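Home | Projects | Reports | Staff | Search

Clearing the table: a small study of stacking order
Lotte Segers and Orhun Kocabaş, 18/05/2020

Our group looked at how dishes from a shared meal are sorted before washing up. We used two tables at Grasside, one with a tan top and one with a white top, and a fixed set of tableware. Each round was to end with the dishes together in one place.
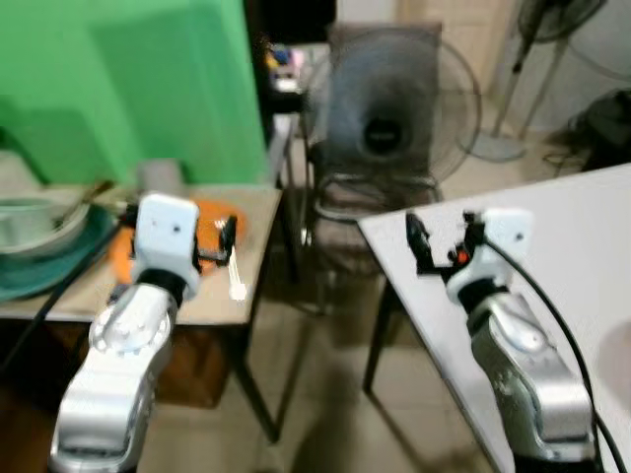
Figure 1. Orange plate and white utensil on the tan-topped table.

We did 13 rounds. The white table was meant as the landing place, so we kept it as clear as we could. Bowls went over first in nine of the rounds. 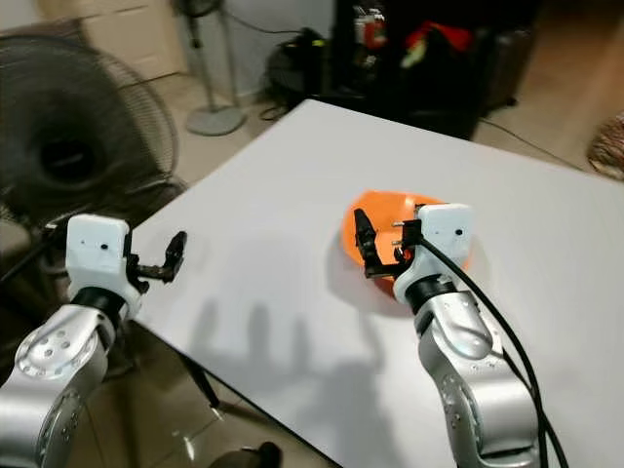

Figure 2. Orange bowl on the white table.

Mugs were harder to place. Set inside a bowl they save space – but the spoons then have to lean over the rim, and the pile is awkward to lift. We left the jar at the back throughout and did not score it.
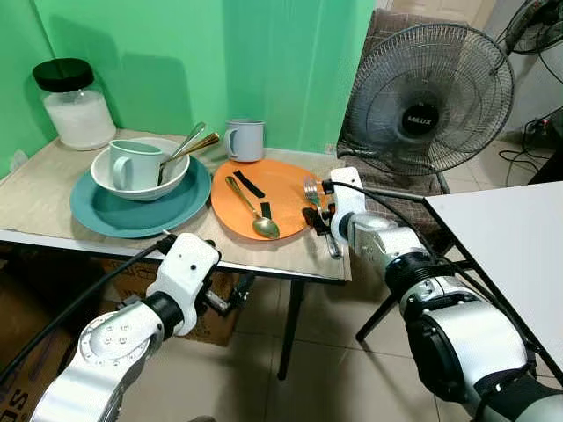

Sinan Uysal: I would have put all the cutlery on one plate first and left the bowl for the mugs. You lose time going back for single forks.

We agree in part. His order was tried in June last year by the Nusness group, with larger plates. For our set we counted a round as unfinished if any cutlery was left off the pile.

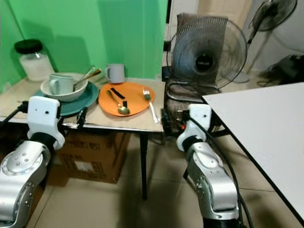 Figure 3. Mug on its side in the bowl, fork at the rim of the orange plate.

Next we want to repeat the rounds with a 60 second limit.

Contact: Benoît Millet, Grusier project office | © Grusier | Back to top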